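Birncombe and Husthorpe Footpaths Group
Minutes of the April meeting, held in the reading room at Birncombe, 7.30 pm

Present: Ruth Bermúdez (chair), Fatima Bashir, Ívar Frandsen, Jaruwan Ongart (minutes). Apologies from Chaimae Erraji, who sent a very good lemon cake in her place, for which many thanks.

1. Last minutes. Agreed, once Ívar had pointed out that it was the lower stile at Gorkley that wanted mending and the upper one is perfectly sound, as he ought to know, having sat on it most Sundays of his life.

2. Gorkley stile. The farmer is happy for us to go ahead and has kindly offered the timber. Ívar and Fatima will do the work before the lambs are moved, and would be glad of anybody with a decent spade.

3. Path 201. There was a long and friendly talk about the boggy stretch below Husthorpe church. Fatima thought stone would last, Ruth was worried about the cost, and we went round the houses a bit before settling on up to 12 sleepers laid end to end. Ruth will write to the parish council and ask if they might share the bill.

4. Spring walk. Jaruwan has been over the route and makes it 8 miles with the loop by the mill, or rather less if people cut back along the lane. Dogs welcome on leads. Tea afterwards at Ruth's, and do please bring a mug.

5. Any other business. Fatima has found 2 of the old waymark posts in her barn and wonders if they could be repainted. Everyone was delighted and said yes.

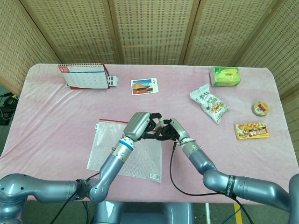 Ívar has some green paint left over from his gate and will drop it round to her. Next meeting in May, same time, with Chaimae taking the minutes. Closed at 9.10 pm.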